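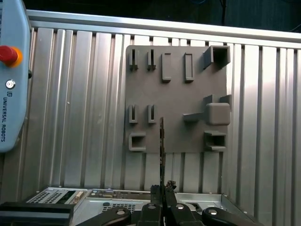 31 December 2024, by the Nullholm team

Call for participants: closed test of a wallet for small game studios

Nullholm is a small company which makes payment tools for games that use tokens. We are now looking for players and developers who want to test our new wallet, called Grustine, before it opens to everybody in March.

The test runs for 7 weeks. You will use Grustine inside one game, Bretier, which is a trading game with 1,377 items on a test network. No real money is used at any moment, and the tokens you receive have no value outside of the test.

We use cookies to remember your language. Accept | Settings

We have 80 places. Half of them are reserved for persons who never had a crypto wallet before, so please do not hesitate if the subject is new to you.
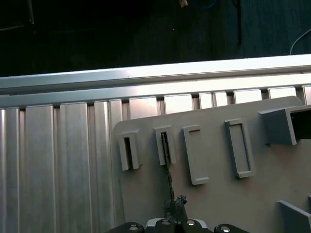

What we ask from you is two hours per week, a short written report in English or Romanian, and one call with us at the end. You must be 18 or older and have your own phone or computer. Please never send us the recovery phrase of any wallet, also not the test one. 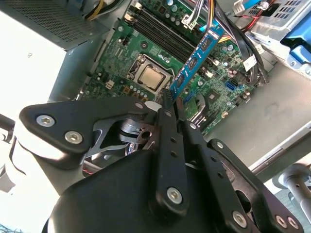

Reading time: 2 minutes

Participants who finish all the weeks receive 489 lei by bank transfer. If you leave earlier, we pay for the weeks which you completed.

To apply, write some lines about yourself in the form on the Pană page and tell us which device you use. We answer to every application, also when the answer is no.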